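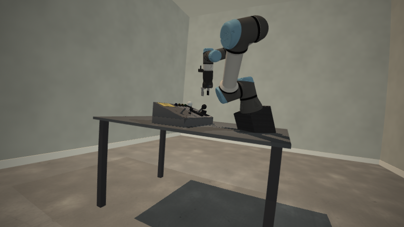

Why does my printer say the black is empty when I only put the cartridge in back in November?

Most inkjets use a little ink every time they wake up and clean themselves, so a cartridge can run down even if you hardly print a thing.

Posted 2023-12-14 by inkwell_annie
4 replies

Hi everyone, I asked the above in the chat box and got that answer from one of the regulars (thank you!), but I wanted to open it up properly. I have a Foser all-in-one in the spare room, and I print maybe a recipe or a shipping label now and then. The XL black cost me 40 dollars and I've had 37 pages out of it. I kept the test sheets, so I know! My sister-in-law swears by the Tirnen refills and says I'm throwing money away, but I'm nervous about putting anything odd in a machine that otherwise behaves itself. What do you all do? 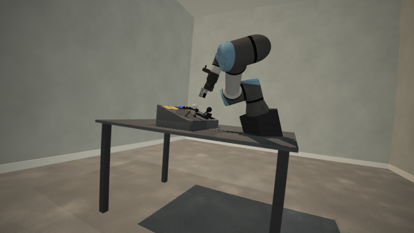

Arm over the sloped console

paperjam_pete
2 likes

Your sister-in-law is right, in my opinion. I've run Tirnen black in two different machines and never had a clog. The low ink warning will nag you and you just click past it. Do give a new cartridge a few minutes to settle before you print, and keep a paper towel handy, as the first one I opened went all over my good shirt.

margin_of_error

I have to disagree with Pete a bit, with all respect — I had the Tirnen color set and the magenta came out brown on everything, including my niece's birthday invitations, which I then had to do over at the copy shop. The black may be fine. I'd still stay with the original if the printer is under warranty, or at least read the terms first.
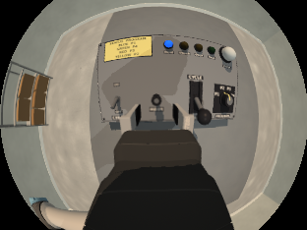 Control panel with the blue light apparently on

paperjam_pete

Fair enough, I never tried their color. For plain black text I stand by what I said.

lavender_toner

Coming at this from another side, Annie, but have you thought about a small laser? I gave up on ink and bought a used Dalisay mono, and it can sit for weeks and then print a label as if I'd been using it every morning. No photos, of course, and it's a heavy old thing to get up the stairs. If you'd rather keep the Foser, try leaving it switched on so it sleeps, and don't pull the plug at the wall. Mine used to run a long cleaning every time it got power back, and I'm convinced that's where the ink went.

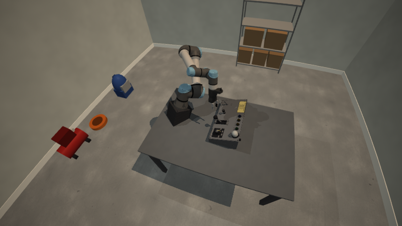 More in Ink and Toner

Prarkness photo paper keeps curling in the rear tray

Share | Back to top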